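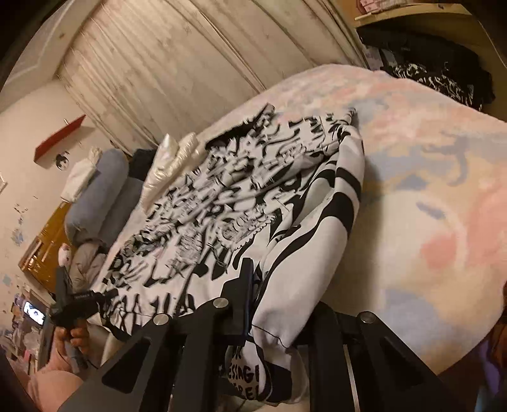
Je repousse le tri de l'armoire depuis avril. Hier soir j'ai fini par m'y mettre, avec la méthode que Valtteri Hakala m'a vendue comme infaillible : tout poser sur le lit, et interdiction de dormir tant que ce n'est pas rangé. J'ai dormi sur le canapé.

Le cas difficile, c'est le vêtement manga. Du noir et blanc partout, des visages, des cases, des grosses lettres, et un « MESSAGE » écrit à la main dont je n'ai jamais su à qui il s'adressait. Acheté 47 euros dans une boutique de Hultby, un jour de grande confiance en moi. Porté 4 fois. Plié, il ressemble à une BD passée sous un bus, et déplié aussi.

J'ai essayé de le refiler à Fidel Navarrete, qui m'a répondu qu'il avait passé l'âge. Il a deux ans de moins que moi.

Il retourne donc dans l'armoire, derrière les portes crème qui s'écaillent un peu plus chaque hiver. La peluche reste aussi, le plaid pastel évidemment. Bilan du grand tri : une paire de chaussettes à la poubelle.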